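Ovness Health Group
Minutes of the meeting held on 2023-05-29
Notes by Fanni Oláh

Present: Pao-chu Fu (in the chair), me, both of the practice nurses, the school welfare officer, two from the allotments, three from the walking club and a handful of patients who had seen the poster. Apologies from the pharmacist at Fawzy, who was on her own behind the counter and couldn't get away. She sent a note, which I've put in under item 4.

I've written these up the way I talk, as usual. If I've got your words wrong, ring me and I'll change them.

1. Last time's minutes

Agreed, with one change. I had written that the surgery would "give out" tick removers and it should have said "sell at cost". Sorry. One of the walking club had already been in to ask for hers and went home a bit cross.

2. Matters left over

The tap in the surgery toilets that wouldn't stay on long enough to rinse your hands has been mended. The hand gel by the front door is still empty more often than it is full. Pao-chu has asked reception to look at it at opening and again after lunch.

The letter about the flooded footpath went off. No answer yet, so I'll chase.

3. Ticks on Birudska Common

We spent most of the evening on this. It has been a warm, wet spring, the bracken on the Birudska side is already up past my knees, and everybody who walks a dog there seems to have a story. The walking club have been keeping a note of bites since the clocks changed and they are up to 13, all of them on the stretch between the lower car park and the stile. Two of those people went to see the surgery afterwards. One had the spreading rash and was given antibiotics, and she is happy for me to put that down here. She didn't have the bull's-eye shape you see on all the posters. Hers was just a big pink patch that kept getting bigger, and she had thought it was from a new pair of socks.

The nurses both said they would like people to know that. It doesn't have to look like a target, and it may not turn up until some weeks after the bite, by which time you've forgotten you were bitten. They'd also like people to stop putting things on ticks. We had a good long list of things people had tried or been told to try (butter, nail varnish, a match, gin) and the answer to all of it was no. Fine-tipped tweezers or a proper tick remover, as near to the skin as you can get, pull steadily upwards, clean the place afterwards and write the date on the calendar. If you feel fluey or get a rash in the weeks after, go and be seen, and tell them about the bite.

There was some back and forth about signs. The allotment people wanted big ones, the walking club thought big ones would frighten off families and we'd end up with nobody on the common at all. I was somewhere in the middle. We settled on a small sign at each of the 2 car parks, waist height, with the removing instructions on it and a plain line about long trousers and keeping to the path. No giant picture of a tick. Pao-chu said she'd seen one on holiday with a tick the size of a dinner plate and her nephew wouldn't get out of the car.

We also asked whether the bracken could be cut back from the path edges. It would have to wait until the ground-nesting birds have finished, and that's fair enough, but I'm to write and ask for it to go on the list for after that.

Agreed: signs to be drafted by me and checked by the nurses before anything is printed. Walking club to carry on with their bite notes, and to put down where on the path as well as the day.

4. Leaflets

We had 1000 printed last year and there are roughly 400 left, mostly in a box in my hall. They're the old ones with the wrong phone number for the surgery. I did offer to sit and put stickers on them and the offer was taken up rather faster than I'd hoped.

The note from Fawzy said the pharmacy gets through a good number each week once the schools break up, and could they please have some in larger print, as a lot of her customers can't read the back. She also asked for something on when to come to her and when to go straight to the surgery. Bites with no rash, come to her. Rash, fever, a face that droops on one side, stiff neck, go to a doctor and don't wait for a free slot on the counter. The nurses were pleased with that wording and we'll use it more or less as it stands.

5. Whooping cough and the school

The welfare officer told us there have been two families with a cough that won't shift, and that one child has been tested. No result yet and we're not to go guessing who, please. She's had parents asking at the gate whether the jab wears off. It does fade over the years, and that goes for having had the illness as well, so grown-ups can catch it and hand it on without ever making the whooping noise. The ones to worry about are the small babies.

One of the patients who'd come for the first time said her daughter is expecting and hadn't known there was a jab to have in pregnancy. The nurse explained that it passes some protection to the baby before the baby is old enough for its own. I could see several of us making a note to tell somebody. It will go in the school newsletter, and the nurses will have a word with the midwife about putting it up in the waiting room too.

Somebody asked whether the school should shut. No, it shouldn't, and it isn't going to.

6. Plukus text reminders

This is the new system at the surgery that sends you a message when you're due a jab. It started just after Easter. Most people like it. I like it. But we've had two sorts of grumble. The first is that the messages arrive very early in the morning - I had mine before it was light and thought somebody had died. The second is that the link in them looks exactly like the sort of link we've all been told not to press.

Pao-chu has spoken to the practice manager, who says the time can be changed and will be. The link is harder, as it comes from Plukus and can't be made shorter or friendlier. For now the message will say that you can ring reception instead, and will give the number. The right number, I hope.

We also talked about people with no mobile. There are more of them than you'd think up at the top end of the village, and they used to get a card in the post. The cards stopped when the texts began. Everyone in the room thought that was a mistake and Pao-chu will say so, politely, and then again less politely if she needs to.

7. Any other business

The allotments would like it noted that the water in their butts is not for drinking, however hot it gets. A child was seen with a cup.

Mosquitoes came up too. Not dangerous ones, only annoying, but a couple of people had read about things spreading abroad and were uneasy. The nurses said the bigger matter for us is people going on holiday without asking what they need beforehand. Six to eight weeks ahead is a good time to ask, and it's no use turning up the day before with your case packed, though they'd still sooner you asked late than never. A line on this to go on the back of the new leaflet, if there's room once we've made the print larger.

I was thanked for the lemon cake. I'd like it noted that it was Pao-chu's sister's cake and I only carried it in.

To do:
Fanni - sign wording, bracken letter, footpath letter, stickers
Pao-chu - hand gel, text timing, posted reminder cards
Nurses - check the sign wording, speak to the midwife
Welfare officer - newsletter piece
Walking club - bite notes 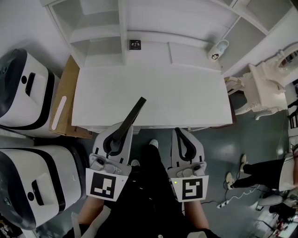 The next meeting is in July, after the surgery has closed for the evening, and it will mostly be about the flu and Covid jabs for the autumn and who can give lifts. I'd like to try a leaflet swap at the start, so bring whatever you've picked up from other surgeries. We can spread them out on the low white table and sort them into the open cubbies of the white shelving unit behind it, ticks in one, coughs in another, travel in a third, and then we'll see what we've got too many of. Bring your reading glasses. If you can't come, drop your leaflets through my door, but not the ones with the old phone number, please, I have plenty.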